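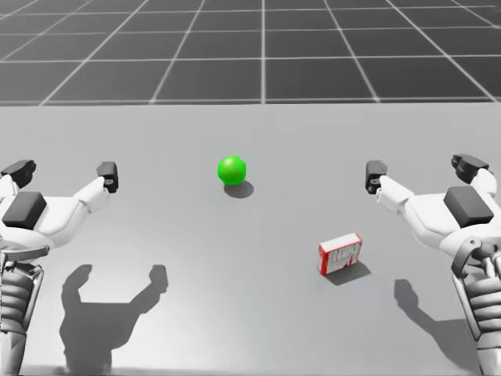 Unit 2: Mergers and Acquisitions
Handout: Stock Offers

Instructor: Imani Haverford

In a stock offer, the buyer pays with its own shares. The seller's owners end up holding part of the combined company.

Case: Nornard offers 506 new shares for all of Thibodeaux. Nornard has 1,597 shares before the deal. Find the percentage Thibodeaux's owners will hold.
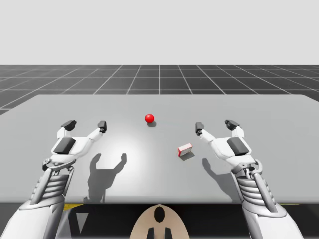 Two arms with open grippers over a table.

Terms to know: exchange ratio, dilution, fixed price collar.

Read the Tomamska case before section. Dwayne Kasprzak has copies in Room 309.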